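Flalholm, carter transparent pour porte-instrument
Référence Poltel 722, version avec languette noire
Disponibilité : sur commande, départ atelier Skalterier

Accueil > Pièces pour bras robotisés > Carters et coiffes > Flalholm

Avis de sécurité en cours, à lire avant la commande et avant le montage

Depuis le mois de novembre, nous livrons le Flalholm avec une notice modifiée. La raison est un défaut de verrouillage que nous avons constaté pendant nos propres essais de suture. Le carter peut se tenir sous la coiffe sans être verrouillé. Dans cette position il ne tombe pas, et l'opérateur peut croire que le montage est terminé. Quand le bras change d'orientation, le carter descend un peu et l'instrument n'est plus guidé correctement.

L'avis concerne tous les exemplaires vendus avec la première notice. Les pièces elles-mêmes ne sont pas rappelées.

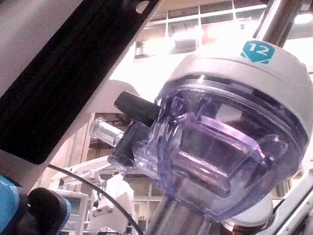 Flalholm sous sa coiffe blanche, étiquette 12 sur la coiffe.

Ce qui s'est passé

L'essai était une série de points simples sur tissu, avec des fils tressés. Au cours de la série, l'instrument a commencé à répondre avec retard, puis le fil a été tiré dans une direction que l'opérateur n'avait pas demandée. L'arrêt d'urgence a été actionné à la main. Il n'y a eu aucun blessé. Le logiciel Tennant n'a signalé aucune erreur, et c'est le point qui nous a le plus inquiétés : il contrôle la présence du carter, il ne contrôle pas la position de la languette.

Notre technicien Ottó Boros a démonté l'ensemble le soir même. Il a trouvé la languette sortie de 3 mm par rapport à sa position normale. Il a ensuite refait le montage de la même manière, 40 fois, avec des personnes différentes de l'atelier. Le mauvais verrouillage est revenu surtout quand la personne poussait le carter avec une seule main, du côté de l'embout.

Zone à tenir libre

Pendant toute vérification sur un bras sous tension, personne ne doit se trouver entre le bras et la pince. Les câbles qui pendent près de la pince doivent être regardés aussi. Un câble accroché peut exercer une traction sur l'embout, et donc sur le carter.
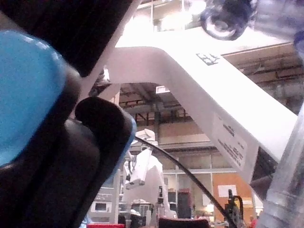
Hall d'essai de Skalterier, côté pince. Le câble noir passe devant la zone de travail.

Conséquences pour la suture

Un jeu de quelques millimètres au niveau du carter paraît petit. À l'extrémité de l'instrument il devient important, et sur un tissu fragile il peut suffire à déchirer le bord ou à serrer un nœud trop tôt. Si vous observez l'un de ces signes, il faut arrêter :

le fil se tend alors que la commande est immobile ;
la pointe de l'instrument fait un petit saut au changement de sens ;
on entend un claquement sec du côté de la coiffe ;
le second nœud n'arrive pas à l'endroit où il a été demandé.

Ne coupez pas le fil immédiatement. Desserrez d'abord la prise, puis reculez l'instrument en mode manuel à la vitesse la plus basse.

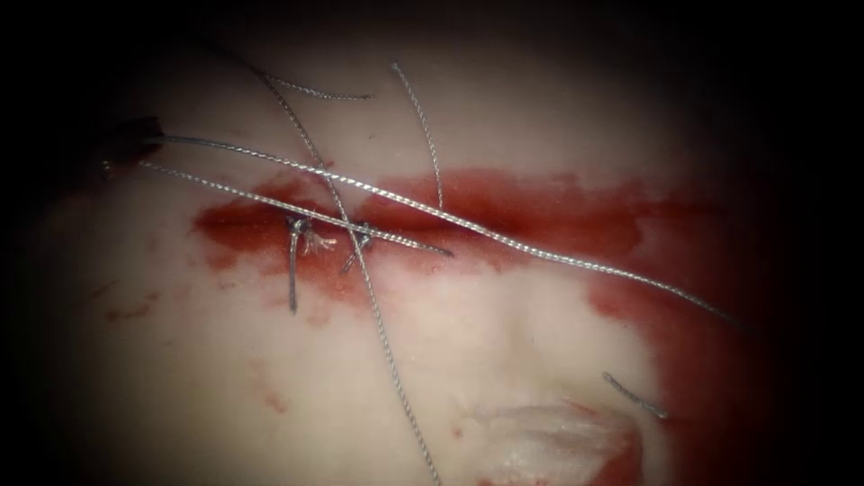

Procédure de contrôle du verrouillage

1. Mettre le bras hors tension et attendre l'arrêt complet.
2. Tenir le carter à deux mains, les pouces en bas, sans appuyer sur l'embout cylindrique.
3. Le pousser droit vers la coiffe jusqu'au claquement.
4. Tirer doucement vers le bas. Le carter ne doit pas bouger.
5. Comparer la position de la languette avec le gabarit en carton fourni dans la boîte.
6. Noter le contrôle dans le cahier du poste, avec le numéro du poste et l'heure.

Si la languette dépasse le gabarit, recommencez depuis le début. Après deux échecs, la pièce doit être mise de côté et renvoyée.

Le contrôle à l'œil demande un peu d'habitude. Le plastique teinté donne beaucoup de reflets, surtout quand le poste est placé devant des fenêtres, et le joint entre la coiffe et le carter se lit mal si on le regarde de face. Nous conseillons de se placer un peu sur le côté et plus bas, avec une lampe à main,
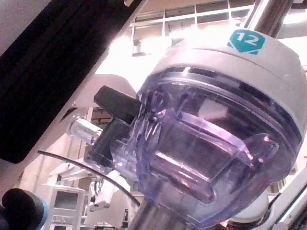 et de suivre le joint avec le doigt sur toute la partie accessible. Un bord qui accroche l'ongle indique que le carter n'est pas monté droit. Le matin, avec le soleil bas, M. Boros préfère faire ce contrôle seulement au toucher.

Contenu de la livraison

Un carter Flalholm teinté
Une languette noire déjà montée
Un gabarit de contrôle
La notice modifiée, en français et en hongrois

Pièces de remplacement

La languette peut être commandée séparément. Elle se change tous les 12 mois, ou plus tôt si elle a reçu un choc. Ne pas la graisser.

Retour et échange

Les clients qui possèdent la première notice reçoivent le gabarit gratuitement. Il suffit d'écrire au service des pièces de Poltel, atelier de Skalterier, en indiquant la référence 722 et le nombre de postes équipés. Merci de joindre une copie du cahier de poste si vous avez déjà rencontré ce défaut.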